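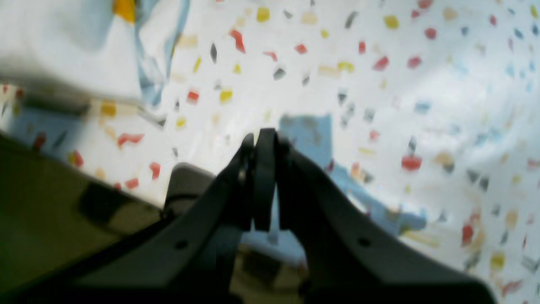
Wrist cam, fingers closed, speckled surface behind. Cell 2.

Wednesday. Hryhorii reported the gripper stopping short of zero on close. Cycle counter at 2,574 since the last finger change. Took both fingers off, wiped the seats, put them back and re-torqued. Ran the close/open routine 19 times with no part and got no fault.

The tips meet in the camera view. The right one is the wider blade, so don't swap them when refitting. I left the homing offset alone.

Bright end of the view still washes out toward the top. Dropped exposure to 18 in the Coremik settings but haven't grabbed a new still yet.

To do: order spare finger screws from Iordache, check cable slack at the wrist, ask Hryhorii for the fault log.

E. Kołodziej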